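How a Robot's Software Knows Which Way Is Up
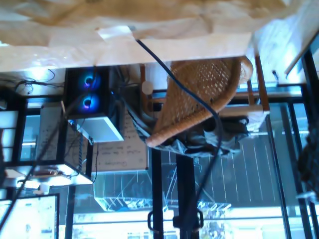

A camera sends a robot a grid of coloured dots, and nothing in the dots says where the floor is. The software has to work that out. Many robots carry a small sensor that feels the pull of gravity, and a program uses its reading to turn the picture round. Without that step, a wicker chair seems to hang from the ceiling, next to a computer with glowing blue and violet rings. A person soon spots that the chair is upside down. A program may not know it is a chair at all.

Zofia Krawczyk writes this kind of software at Lernon. Her program learned from 2,497 pictures, and 50 of them were turned over on purpose. She tests it again each time she changes the code.

Word to know
Perception: the part of the software that makes sense of what the sensors pick up.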